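Subject: Re: [lowcarb-cooks] Cauliflower was a warmup, try the cabbage steaks
From: Redoline kitchen
Time: 7:42 pm

> I made the Zellitz cabbage steaks again last night and I'm telling you
> they taste just like ribeye. One head, olive oil, smoked paprika,
> 20 minutes in the oven. The page has 1,912 five-star reviews so I know
> it isn't only me. My kids asked for seconds. Everybody on this list
> should drop what they're doing and buy a cabbage.

Just like ribeye? I've read that about eggplant, portobellos and a slab of watermelon, and I ate all three to be fair to them.

I did try this one. Twenty minutes gave me a raw core with burnt lace around it. I looked at the reviews too, and the first page of them is mostly people saying "can't wait to make this!" Five stars for a cabbage still in the store. I'd trust 81 people who had cooked it over 1,000 who meant to.

What worked better here, on the second head:

Cut it an inch thick, through the stem so it holds together. Salt it and leave it alone for half an hour, then pat it off. Cover the pan with foil for the first 25 minutes at 400, then take the foil off and give it 20 more. Butter at the end. Skip the paprika until it's out of the oven, it goes bitter.

That's a decent side dish. It tastes like cabbage, and I like cabbage. I served it next to a pork chop.

Also, does anyone believe the "80 cents a serving" line on that page? A head at Lashari in February cost me a lot more than that math allows, and they don't seem to be counting the oil at all.

If somebody has gotten the 20 minute version to cook through, tell me how thick you cut it and what pan. I'm willing to be wrong.
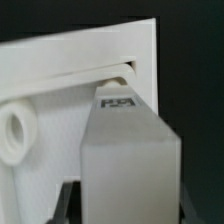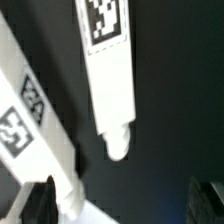
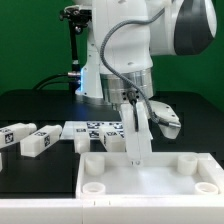 Bottom picture: white arm over the tray. Posted via Cluleck.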